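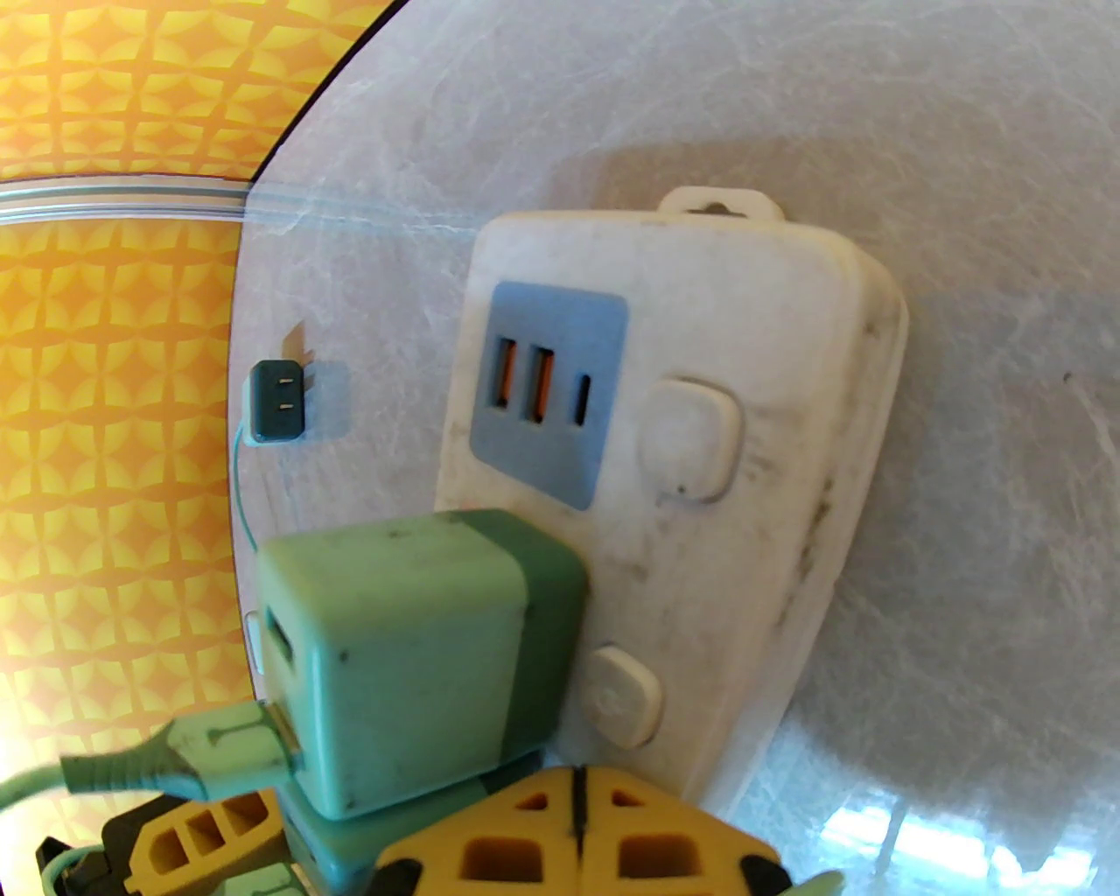 Pádraig Mulligan would like it on record that any fool can pull a charger out of a power board. Putting one back, he says, is where the careers go to die, and he has a drawer of bent pins he's willing to show visitors.

Home Features Science Work Archive Subscribe

August
By Rochelle Lindgren

I had come to Drasten expecting to be shown a triumph, as one generally is. I was given a stool and a cup of tea and told to watch two robot arms tidy up some phone chargers. By the end of the tea they had tidied up one.

The group's subject is contact, in the sense of two hard objects pressing on each other at a slightly wrong angle. Robots have become decent at getting near things. A policy trained on human demonstrations will carry a gripper to within a whisker of a socket with real grace, and then stand there shoving at the plastic like a man at a door marked pull. The usual cure is more demonstrations. Mulligan and his colleagues had 800 of them, all collected by people steering the arms by hand, and the success rate at reinsertion had stopped moving some time before the last few hundred went in.

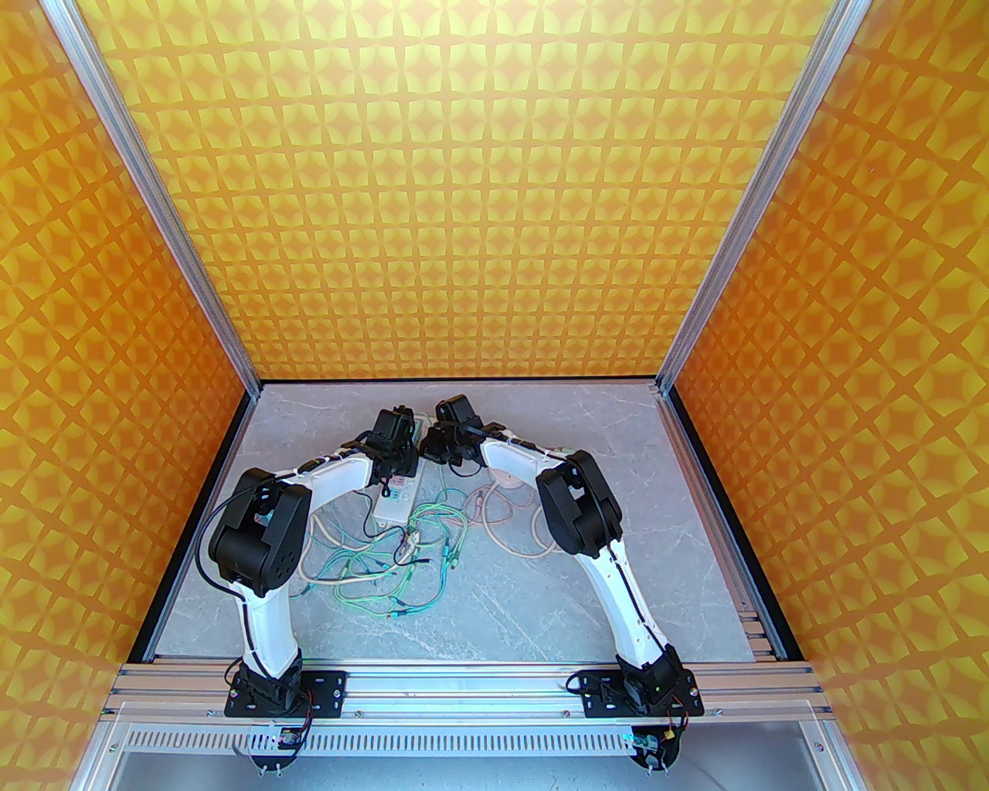 The arms over the power board, with cables across the floor of the cell.

The trouble, once somebody sat down and watched the recordings, was that the people were too good. An operator who misses a socket by a couple of millimetres feels a bit foolish, presses the button to discard the attempt and starts again. Every fumble had been politely thrown away. The training set was a record of unbroken competence, and the robot, having never seen anyone in difficulty, had no idea what to do when it got there, which was immediately.

So they set about collecting embarrassment. The method, which they call Tendis, lets the arms work on their own until progress stalls. A person takes over at that point, and the takeover has one rule: you may not back out and start fresh. You have to rescue the mess from where it stands. Wiggle, tilt, let the cable go slack, regrip, have another shove. When the charger is seated the person lets go again, and only the rescue is kept.

Operators hated it, by all accounts. The old way let you find a rhythm. With Tendis you are handed the controls at the worst moment of somebody else's afternoon, over and over, and asked to be patient about it. 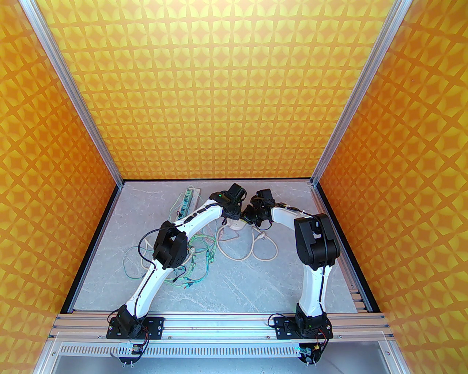 They put up with it for 80 rescues. Added to the original pile, those took reinsertion from 23 successes in every hundred tries to a figure Mulligan will give me only once the reviewers have finished with it, though he did hold his hand out at chest height and then raise it to his chin. He was happier to talk about a second result. When they threw out half of the clean demonstrations and kept the rescues, the numbers barely budged. A good deal of costly, well-mannered labour had been teaching the machine something it already knew.

There are catches. Cables remain a misery. A charger is a tidy little box and can be reasoned with, but the lead coming out of it has opinions, and it will drag the box sideways at the instant of contact or loop itself over a finger. The two-armed version is meant to help, one gripper steadying while the other pushes. In practice the arms spend a lot of time being considerate of each other. I watched them hover for most of a minute.

Nor does it travel very well yet. The group tried the same policy on a set of older adaptors in a second cell, nicknamed Clateo after a boat one of the students regrets buying, and it went back to leaning on the plastic. Three more rounds of rescues helped. Mulligan suspects what transfers is the willingness to wiggle, and that the particular wiggle has to be learned locally. He admits he can't yet prove this and has a student, Scanlon, trying to.

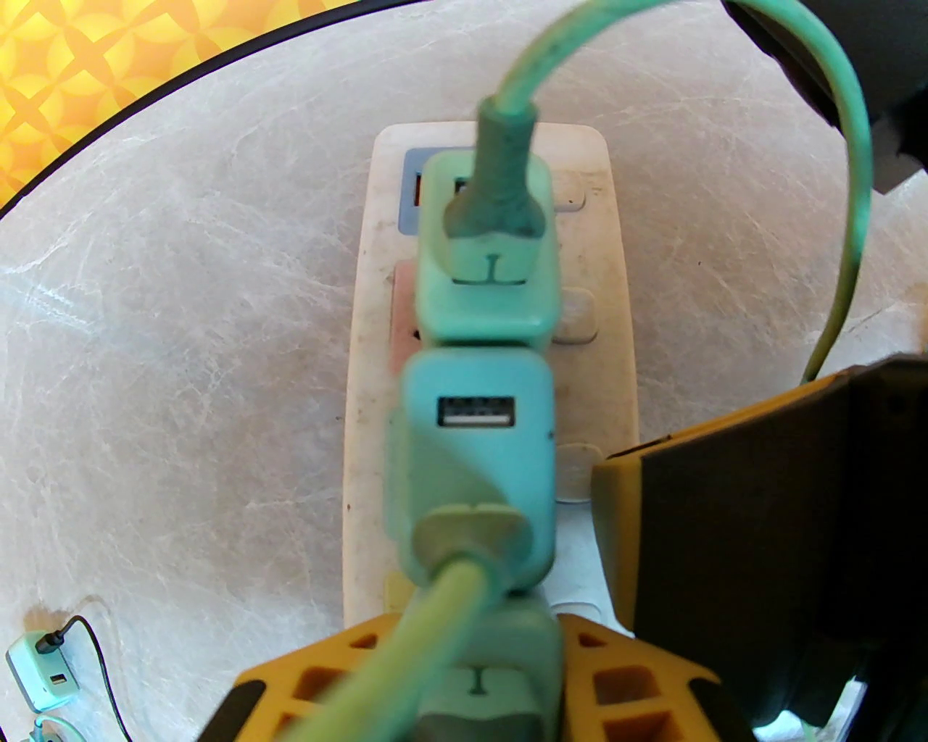 Mint-green chargers and their leads at the power board, viewed from a camera at the gripper.

I asked whether a robot might also be taught to give up, as a time-saving measure. It's been looked at. An early version learned to stop quite gracefully, and then stopped on everything, including jobs it had been managing for weeks. They took that part out.

Before I left I was offered a turn at the controls. I seated one charger in the time it takes to boil an egg, dropped the next, and got a third in crooked. Mulligan saved all of it and said the crooked one was the best data they'd had since lunch.

Last updated: August, 4.15 pm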